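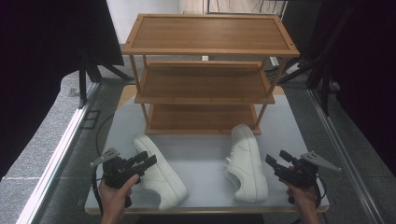 Grovis has approved the equipment plan for the second phase of its household manipulation program, moving the work from a single trial table to a set of matched collection stations at its Skeltthorpe site. The plan covers hand-held grippers, tables, lighting, storage and a stock of household objects, and it sets out the order in which the money will be released. The first task on the purchase schedule is footwear placement, set up with a three-tier bamboo shoe rack at the back of a pale gray tabletop and a pair of white low-top sneakers in front of it. An operator works with a black gripper in each hand, and the cable from each gripper runs down beside the work area. The same layout will be copied at each new station, and the plan treats it as the reference for table size, reach and cable length.

Grovis builds training data for two-armed robots intended for tidying and light domestic work. Its operators carry out tasks with hand-held grippers, and the recordings are later used to train control software for arms fitted with similar jaws. The first phase was run on equipment bought piecemeal from three budgets. An internal review in March found that the approach had kept early spending low but had left the site with mixed cable types, two incompatible mounting patterns and very few spare parts.

Under the new plan all grippers will come from one supplier. Zaketti was selected after a two-stage tender that asked for a sample pair, a parts list with unit prices, and a written commitment to hold spare jaws in stock for the length of the program. Garrido, which supplied the tables and rails for the first phase, keeps that part of the work under a revised contract. It will also deliver the curtain tracks and floor stands for the new stations.

The tender documents put more weight on running cost than on purchase price. Jaw pads and cables were listed as consumables, and bidders had to quote for replacements in packs of 200. Grovis said two of the lowest opening bids became the most expensive once a full year of consumables was added. The evaluation also charged each bidder for expected downtime, using the repair turnaround stated in its own offer.

Cabling takes up a larger share of the budget than it did in the first phase. The wired grippers will be kept. Battery-powered versions were priced and tested for a short period, but the added weight at the wrist shortened the time an operator could work before a break, and charging would have required a second set of units for each station. The plan instead pays for longer leads, strain relief at the gripper base and a fixed route from the table edge to the recording computer. Each lead will have a connector partway along its length, so that a damaged section can be replaced without opening the gripper.

Tables will stay at the present height and finish. The light gray surface was chosen in the first phase for low glare, and changing it now would make new recordings harder to combine with the existing set. Garrido has been asked to supply all tabletops from a single production batch, with 5 percent over the required number held in storage. Metal rails and black curtains will be ordered to the same pattern at every station.

The object budget is set out separately from the fixed equipment. It provides for 276 household items in the first order, grouped by task. Footwear is the largest group, followed by kitchen containers and folded textiles. Shoes were placed first because they combine several difficulties at low cost: a soft upper, a stiff sole, loose laces, and a left and right item that must end up side by side. Starting positions will vary from one recording to the next, and a shoe lying on its side counts as a separate start condition from one standing on its sole.

Racks will be bought in more than one material and with different numbers of shelves. The bamboo model is the baseline. Its slatted shelves have a raised lip, so an operator has to lift the shoe clear of the edge before setting it down, and the plan lists lip height as one of the features to be varied in later purchases. Flat-pack racks will be assembled on site by the station technician, and the screws checked at fixed intervals. Assembly time is entered in the budget as labor, a cost that was left out of the first-phase accounts.

Replacement of objects has its own line. White shoes mark easily, and the first-phase figures showed that pairs were being withdrawn for surface marks well before they were worn out. The new rule allows a marked pair to stay in use as long as its shape has not changed, with the condition logged at the start of each session. Grovis expects the change to cut footwear spending, though it has not published a target.

Money will be released in three stages. The first covers two stations, the opening object order and the Zaketti sample quantity. The second is tied to an availability test, in which the two stations must be ready for use for at least 95 percent of scheduled hours over a six-week period. Time lost to cable faults, jaw replacement and computer restarts will count against the figure. Time lost to operator breaks or object changes will not. If the test is passed, the order for the remaining stations will go out in September.

The third stage covers robot arms for checking the trained software against the same tasks. No supplier has been chosen, and the plan gives only a ceiling price per arm. Grovis intends to delay the purchase until it has over 200 hours of accepted recordings from the matched stations. The company said that arms bought in the first phase spent long periods switched off while data was still being gathered, and that the warranty on one of them expired before it had been used for a full test series.

Floor space at Skeltthorpe is enough for the planned stations without building work. The existing room will be divided by curtains, and electrical outlets will be moved from the floor to the rails as each station is installed. The relocation was added to the plan after a safety walk-through recorded loose leads and floor-level plug strips as trip risks. It will be paid for from the site maintenance budget and is due to be finished before the first Garrido delivery.

Staff hours are included for the changeover. Each operator will have a half-day session on the new grippers before recording begins, and the first-phase units will be kept on hand until the availability test is complete. After that they will be stripped for usable parts. Units with the older mounting pattern will be offered to technical colleges near the site, without support or spares.

The plan leaves two items open. One is whether the grippers should be calibrated on site or returned to Zaketti, with prices for both held until the end of the first stage. The other is insurance for equipment in transit between Skeltthorpe and a proposed second location, for which no lease has been signed. Both will be taken up at the next budget review, together with the results from the first two stations.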